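Last updated: Jun 27, 2026

Section 2. Setting up your two sorting bins

I do this the same way every time I clear out a bathroom drawer, and the Husia bins make it pretty painless (they're plain, they're open on top, and you can see everything at a glance!).

1. Put down a board if your floor is carpeted. Mine is, and the bins sit much steadier next to wood than on carpet alone.
2. Set one bin in front of the other. The front one is for things you haven't decided on yet, the back one is for keepers.
3. Tip the drawer into the front bin. Hairbrushes, cups, all of it, no sorting yet.

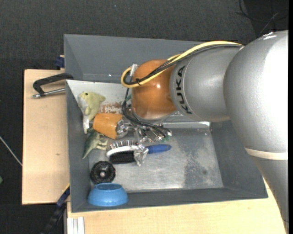
4. Pull out the big stuff first. I start with the brush, then cups, then whatever is hiding underneath.
5. Wipe each keeper before it goes in the back bin.

Note: I stop at 29 items per round, or I get sloppy and keep everything.

Caution: don't stack a full bin inside another full one. I did that last December and spent ages prying them apart.

Related items
Husia drawer dividers
Fistar lid set
Kabbaj label pack, 200 count
Gillard shelf liner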